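Musty smell in towels after moving to a house with hard water

Posted by flustdale_renter in Laundry and Cleaning
March 8, 2025 – 341 views

We moved to Flustdale in the winter and ever since then our bath towels smell sour as soon as they get damp. They come off the line smelling fine. One shower and they stink. The water is a lot harder than at our old place. I have tried more detergent, a scented softener and a second rinse. The softener made it worse, I think. Shirts and sheets are OK, so I don't want to replace the machine if it's only the towels. Is this the water, the detergent or something else? I wash everything at warm and use a liquid from the Zekau store on Route 228.

marlow_k
4 people found this helpful

It's most likely leftover detergent and body oil in the loops of the towels. Hard water ties up part of the detergent, so it cleans less and leaves more behind. Softener puts a coating on top of that, and then the towel can't rinse clean or dry fast.

What I would do:

Stop the softener completely. That goes for dryer sheets too.

Wash the towels alone, half a load, on the hottest setting the care label allows. Use a powder with oxygen bleach and add washing soda if your water is very hard. Read the box for the amount at your hardness level. Your water company should be able to tell you the number.

Run the same load again with no detergent at all. If you see suds in the second wash, there was still soap in them. Repeat until the suds are gone. Ours took three rounds.

Dry them all the way the same day. A line in a cold basement is too slow in March. If you have no dryer, put a fan on them.

Do not mix vinegar and bleach, in the machine or anywhere else. People suggest both for this problem, and together they give off chlorine gas.

After that, a normal hot wash once a week should hold it. Hang the towels spread out on a bar and not on a hook.

pdx_dad_of_two

get new towels. had the same thing and gave up

stornstead77
2 people found this helpful

I agree with most of what marlow_k wrote, but I would check the machine as well. Towels hold water longer than shirts do, so they will show a smell first even when it comes from the washer. Pull the rubber gasket back and wipe inside the fold with a rag. Clean the drain filter if yours has one, and take out the soap drawer and scrub behind it. Then run an empty hot cycle and leave the door open between loads.
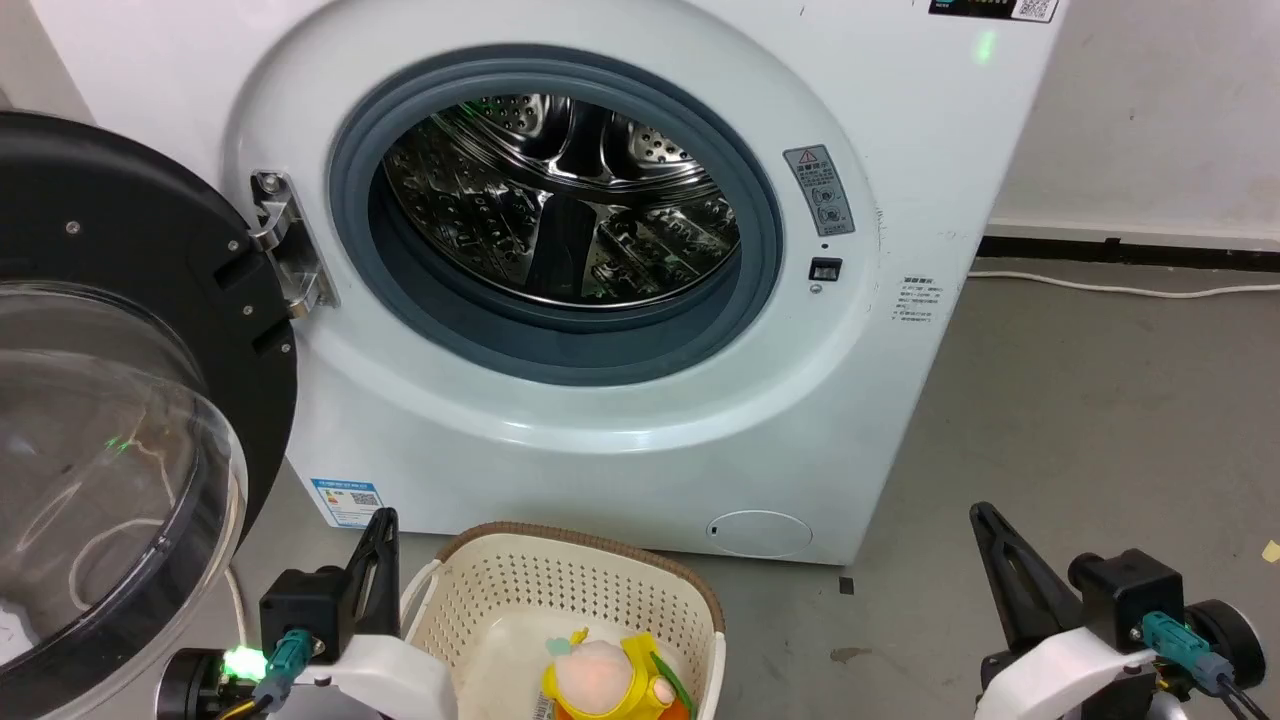 marlow_k replied that the gasket was worth doing first, before the towels, or the clean ones would go back into the same smell. I'd go along with that order. My rag came out gray the first time and I had been blaming the water for months.

One more thing about the towels. Very thick ones are hard to save. I have a Royer set, 700 gsm, and it never dries in my bathroom whatever I wash it with. The thin ones from the same shelf are fine – I just use those now.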